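Flitmont Tableware: README

Version 3, updated in March. Maintained by Sikix.

Summary

Flitmont Tableware is a set of 114 photographs of small pieces of tableware standing on a white table, with a label file for each photograph. The pieces are plates, mugs, bowls and open-topped containers, 12 in all, in pale or soft colours. Each label file gives the pieces present, the colour name we use for each, where each one stands in relation to the others, and whether one is resting on another.

The set was put together for work on describing simple arrangements: what is on the plate, what is beside it, which way the handle points. It is small. It should be usable by someone working alone on an ordinary laptop, and the labels can be read and corrected in a text editor.

What is in the folder

photos/ holds the photographs, numbered from 001.
labels/ holds one text file for each photograph, with the same number.
pieces.csv is the list of pieces, with names and colour names.
colours.txt is the colour list with notes.
changes.txt is the list of changes between versions.

Please keep the folder names as they are. The checking script looks for them and stops with an unhelpful message if they have moved.

The pieces

Every piece has a short name made up of its shape and a number where there is more than one. Colour is kept out of the name. In version 1 it was part of the name, and we ended up with a mug called mug_blue that half the labels described as green.

plate_1 is the round purple plate, shallow, with a raised rim. It turns up in more photographs than any other piece and most of the arrangements are built round it.

hex_1 is an open-topped container with six flat sides. It has a small round hole in one side and a small cutout near the bottom. Neither of these is a separate label. If you need them, add them under the notes line.

mug_facet is a mug with flat, angular faces and a squared handle. The handle counts for the direction label (see below).

The remaining pieces are plainer and are listed in pieces.csv. Two of the bowls are close to the same size, so check the rim before deciding which one you are looking at. bowl_2 has the thicker rim.

Colour names

Colour has caused more arguments than everything else put together. The pale pieces sit somewhere between green and blue and change with the light and with what is next to them. hex_1 looks mint on its right-hand faces and a good deal darker on the left. On mug_facet the top is bright and the lower faces are duller.

We use these rules:

One colour name for each piece, the same in every photograph, taken from colours.txt.
Mint is for the pale green pieces. Turquoise is for the pale blue-green ones.
Purple covers lavender, lilac and violet. Do not use any of those three in the colour field, though they are fine in notes.
Shadows do not change a colour name.
If you think a name is wrong, raise it for the whole set. Do not change it in a single file.

The full list has a few names that are not used at present. They were kept from the Belard list, which ours grew out of, and they do no harm.

Position labels

Position is always given from the side the photograph was taken from. Left means left in the photograph. We tried giving positions from the far side of the table as well and dropped it, as it doubled the work and the second set of labels had more mistakes than the first.

The relations in use are on, beside, behind, in front of and apart.

On means that one piece is resting on another. A container standing on a plate is on, even when it is well over to one side of the plate.

Beside is for pieces with less than a plate's width between them. Anything further away is apart. The distance is judged by eye and two people will not always agree. If you are stuck between the two, choose apart.

An arrangement may have a plate with nothing on it. Write plate_1: bare. Do not leave the line out. A missing line is read as a plate that was forgotten, and the checking script will say so.

Handles are given one of four directions: left, right, towards, away. A handle between two directions takes the nearer one. Mugs that are tilted get the word tilted after the direction, with no attempt at an angle.

The arrangements with the purple plate and one of the pale angular pieces are numbered together, from 040 onwards. 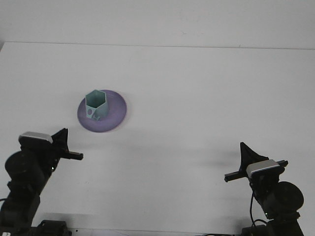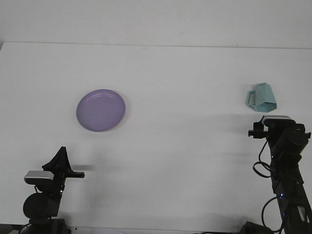 One reader of version 2 wrote in to say that "bare" was the wrong word for a plate, and that anyone who has laid a table would write "empty". They added that the labels ought to say when a piece is off the plate but plainly meant to go with it, as a cup goes with a saucer. On the first point, they may be right, but the word is now in too many files to change without good cause. The second we have left alone. The labels record where things stand, and what goes with what is a matter for whoever uses them.

A sample label

Each label file is laid out like this. The order of the lines does not matter, apart from the first.

pieces: plate_1, hex_1
plate_1: purple
hex_1: mint, on plate_1, towards the left half
notes: round hole in side showing

A second, with a mug:

pieces: plate_1, mug_facet
plate_1: purple, bare
mug_facet: turquoise, apart from plate_1, to the right, handle left, tilted
notes: none

Write "none" under notes if there is nothing to say.

How the labels were made

One person wrote each label file and another read it against the photograph. Where they disagreed, the photograph was put aside and looked at again after a day or two, and in nearly all cases it was then obvious who had slipped. The commonest slips were left and right swapped on a handle, and "beside" used for pieces that were well apart.

Labels for the plates are the most reliable. Labels for the two similar bowls are the least, and we would not lean on them for anything that matters.

What it is good for

Trying out a description method on plain arrangements before moving on to busy ones.
Checking whether a method can tell "on" from "behind" when pieces overlap.
Teaching. The files are short enough for a class to go through by hand.

What it is not good for

Food, cutlery, glasses and cloths do not appear in the label list. There are no patterned pieces and no dark plates. The table is white throughout, and a method that does well here may well do badly on a wooden kitchen table with a newspaper on it. The set is also too small for training anything from nothing.

If you want more variety, Xavier is the larger companion set, with over 500 photographs. It uses the same relations but has its own colour list, and the two lists do not match. Merge them by piece name and fix the colours afterwards.

Known problems

Photographs 017 and 018 are very nearly the same. Both have been kept so that the numbering stays put.
The soft shadow under plate_1 has been taken for part of the rim in a few of the older outlines. The outlines are no longer supplied but you may come across them in copies of version 1.
Some notes lines use "cup" where they mean mug_facet. These are being corrected as they are found.
There is a spelling mistake in the second heading of pieces.csv. The checking script expects it, so leave it.

Changes

Version 3: handle directions added for all mugs. Turquoise split from mint. Sample labels rewritten.
Version 2: colour taken out of the piece names. Outlines dropped.
Version 1: first release.

Corrections

Send the photograph number, the line as it stands and the line as you think it should be. There is no need to send the whole file. Small corrections go straight in and larger ones wait for the next version.

Shares: 12

Comments (3)

Guest
Is there any chance of a saucer or two in the next version? I have been using the small plate as one but it is far too wide for the mug.

Guest
Agree with keeping mint and turquoise apart. We had them as one colour in our own list and it made a mess of the mugs. Could colours.txt have a line on pieces that look grey in shadow? My students keep writing grey.

Guest
Label 052 has handle right and I think it should be left. Also the link to Xavier goes to the old page.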